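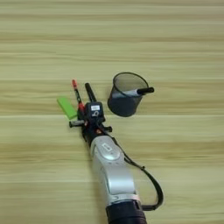 Photo: Tradside workshop archive. The Pemeretti arm at the sorting table, with a pen, markers and a mesh pen holder.

The Pemeretti is a tabletop robot arm project based at Tradside, a shared workshop. It was started in March as a members' build and uses a secondhand arm fitted with a two-finger gripper. The project is known mainly for its desk-tidying task, in which the arm picks up pens and markers and places them in a holder.

Design

The arm is bolted to one side of a wooden table. Its gripper is black, and the cable leaves the arm near the wrist and hangs in an open loop before returning to a lower joint. Early versions had the cable tied flat against the link, but it pulled tight when the wrist turned. The loop was left long after two connectors failed.

Control runs on a desktop computer under the bench. The software, called Ferum, was written by workshop members and stores each motion as a list of joint positions. The parts budget was $2,000, most of it spent on the arm. The replacement power supply came from Suominen, a surplus dealer.

Desk task

The standard layout consists of a black mesh cup, a few writing instruments and a small lime-green block. Pens are harder to handle than markers, as a thin barrel can roll between the fingers. Picking up two items at once is logged as a double grasp. A marker resting across the rim of the cup is scored as a partial placement, and counts for half.

A full test is 100 attempts, split over 5 sessions. The layout is reset by hand between attempts. Results are kept in a paper logbook at the workshop and copied to the members' site.

See also

Ferum (software)
Tradside
Robot end effector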